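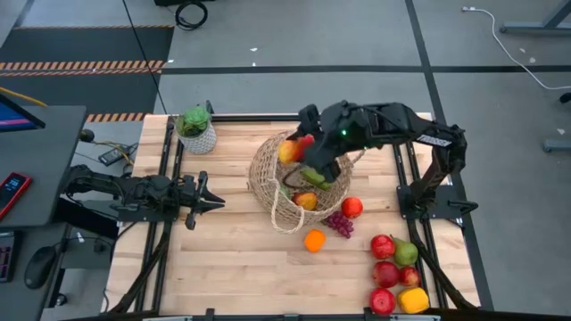
Diapo 1. Panier tressé, anse en corde.

Notes pour l'intervention, 20 juin 2026, salle du bas. Durée 25 min max, questions après.

Démarrer sans bonjour trop long. Remercier Oddur Lauritsen pour l'invitation, dire un mot de l'asso Skundudora (ceux du fond ne connaissent pas).

Question à la salle : qui a un panier chez soi ? Qui sait en quelle plante il est ? Laisser venir. Attendre vraiment, la dernière fois j'ai enchaîné trop vite.

Diapo 2. Le mot vannerie
Vannerie vient de van, le grand panier plat pour séparer le grain de la balle. Le métier porte le nom d'un outil agricole. Bien le dire, ça accroche. Ne pas partir sur l'étymologie de corbeille, on y perd cinq minutes.

Diapo 3. Les matières
Osier : saule, cultivé, coupé en hiver. Brut avec écorce, blanc quand il est écorcé, buff quand il est bouilli puis écorcé (couleur fauve, vient du tanin).
Rotin : liane, importé.
Jonc, paille de seigle, ronce refendue, noisetier éclaté. Chez nous surtout ronce et seigle pour les paillassons à pain.
Faire passer les échantillons. NE PAS les laisser au premier rang, ils remontent jamais.

Diapo 4. Le trempage
Là où les débutants ratent. L'osier brut sec demande plusieurs jours dans l'eau, parfois plus de 10 pour les gros brins. Le blanc, quelques heures. Ensuite on laisse reposer sous un linge humide. Brin trop sec = casse au pli. Trop trempé = noircit, sent mauvais.
Anecdote du bac oublié en avril. Courte !

Diapo 5. Monter un fond
Démo au pupitre si la table est assez grande. Croix de départ, on fend les brins, on passe les autres dedans. Puis on écarte en étoile, petit à petit. Dire que le fond décide de tout : s'il est voilé, le panier boitera.
Montants, clôture, bordure : les trois mots au tableau. Les gens notent, ralentir.

Diapo 6. Les anses
Anse fixe, anse tombante, poignées. Anse cordée : on tord les brins sur eux-même avant de les enrouler. Le poids porté change tout, panier à bois et panier à œufs n'ont rien à voir. Revenir à la diapo 1 deux secondes pour l'anse en boucle sur le devant.

Diapo 7. L'atelier Hallgrímsson
Commande de l'hiver : 80 corbeilles pour la boulangerie Verkero. Trois vanniers, une oseraie louée, pas de stock. Expliquer le prix sans s'excuser. Temps de coupe, de tri, de trempage, personne ne les compte dans le devis et c'est là que ça coince. L'oseraie : jusqu'à 2 000 pieds replantés sur la parcelle d'Iltby. Si question sur les subventions, renvoyer à Oddur.

Diapo 8. Entretien
Un panier aime pas le chauffage. Le passer sous l'eau une fois l'an, sécher à l'ombre. Pas de vernis sur l'osier, jamais. Moisissure : brosse, vinaigre blanc dilué, air. Brin cassé : se remplace, montrer le panier réparé (dans le sac bleu, pas oublier de le sortir avant).

Diapo 9. Stages
9 places par session, inscriptions au fond de la salle, feuille + stylo qui marche. Apporter sécateur, serpette, tablier. Le poinçon est pretté sur place.

Si reste du temps : la vannerie spiralée, deux phrases. Sinon sauter direct aux questions. Récupérer les échantillons avant la pause café.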